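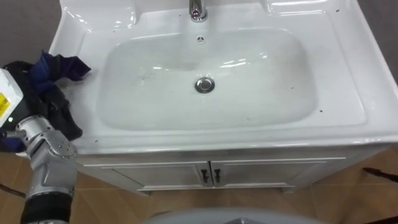
Cleaning the Bathroom Sink, Rim and All

I used to clean our bathroom sink the way my mother did, with a big squirt of whatever was under the cabinet and a lot of elbow, and it took me years to notice that I was doing the bowl every time and the rim almost never. The rim is where the mess lives! A wide white basin with a broad flat edge will collect every little dark speck that drifts through a bathroom, and if you go straight in with a wet cloth you just push those specks around until they settle in the corners.

So start dry. Take everything off the ledges (the soap, the cup, the toothbrushes, the hair ties that breed there) and go over the rim with a dry paper towel or a soft, barely used paintbrush. My neighbor Siwan Pugh uses an old blush brush, which works beautifully on the raised parts at the sides where a cloth tends to skip. Sweep toward your hand and not toward the bowl, or you'll be chasing grit down the drain.

Now for the gray smudges. On a white ceramic sink these are very often soap film and minerals from the water, and sometimes they're a bit of metal rubbed off a ring or a razor. For the film, I put a squirt of dish soap and a good sprinkle of baking soda on a damp sponge, the soft side, and work in circles from the top of the bowl down. Don't forget the back wall under the faucet - it's the part you see least when you're standing there brushing your teeth. Leave the paste on while you do the mirror, then rinse with warm water.

If there are chalky water marks left after that, lay a cloth soaked in half white vinegar and half water over them for ten minutes or so. Keep it off the faucet if you can, and off any natural stone nearby, and please never use it together with bleach or right after it. Rinse well.

The overflow hole is the bit people forget. If yours has a little metal cover, go around it with an old toothbrush and some soapy water, then pour a cup of warm water slowly into the opening. I do this once a month and it has made a real difference to the smell in our downstairs bathroom, which I had been blaming on the towels for most of one September.

Then the pop-up stopper. Many of them lift or unscrew, but not all, so check before you tug. Clean under the edge of the dome, where a dark ring likes to form, and pull out any hair you find (gloves, if you're squeamish, and I am). If it won't come out, the toothbrush will reach most of the way around while the stopper is up.

Chrome only needs a damp cloth with a drop of dish soap and then a dry one. No scouring powder, no rough pads. I buff the base of the faucet last, and I always do it twice, once with the overhead light on and once with it off - glare hides a surprising number of streaks on shiny things, and on glossy ceramic too.

Last of all, run a dry cloth along the front lip and down the doors of the vanity, where drips dry into those long pale lines. Do the floor after the sink, never before. I keep 3 cloths folded in the cabinet, and the oldest is always the one for tile.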